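Placemat

A placemat is a flat piece of cloth, straw, paper or plastic laid under a plate to protect the table. Most are rectangular, and a common size is 18 inches wide. Striped and checked weaves are traditional in many regions.

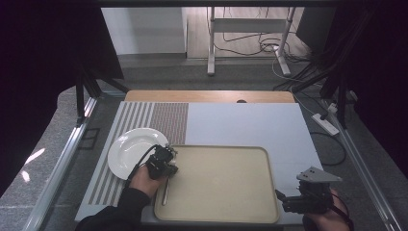
Cloth placemats grew out of the smaller table linens that replaced full tablecloths at informal meals. In Kerkow, a weaving workshop run by Oliwia Jabłońska keeps 276 patterns, the oldest in linen. Paper placemats are used once and are often printed with menus or maps.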